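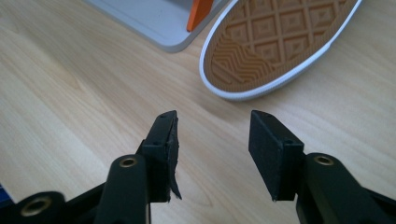
The offside law is about position first and involvement second, and this week's session keeps the two apart. A player is in an offside position if any part of the head, body or feet is in the opponents' half and nearer to the goal line than both the ball and the second-last opponent. Hands and arms do not count, goalkeepers included. Feet do, down to the tip of the shoe. Think of a sneaker turned over so the tread faces up, with a white rim running around the outside of the sole: the outer edge of that rim is where your line is drawn, and the foot inside it is of no interest to you.

Being in an offside position is not an offense. You penalize it only when the player becomes involved in active play after a teammate plays or touches the ball. The moment that matters is the first point of contact by the teammate, so your eyes have to be in two places. Assistants should listen for the kick while looking along the line.

Involvement takes one of these forms:

Interfering with play - playing or touching a ball passed or touched by a teammate.
Interfering with an opponent - blocking the line of vision, challenging for the ball, or making an obvious action that affects the opponent's ability to play it.
Gaining an advantage - playing a rebound off the post, crossbar or an opponent, or a ball from a deliberate save.

There is no offense directly from a goal kick, throw-in or corner kick.

Practical work
Unai Pacheco will run the line drill on the Arroyo field with groups of 18. Each of you takes 2 turns with the flag. Wait before raising it; a late flag that is right is better than a quick one that is wrong.

Reading for next time
Law 12, fouls and misconduct. Bring your January match reports. Written answers to the handball problems, 200 words at most, go to Covadonga Ibarra before class.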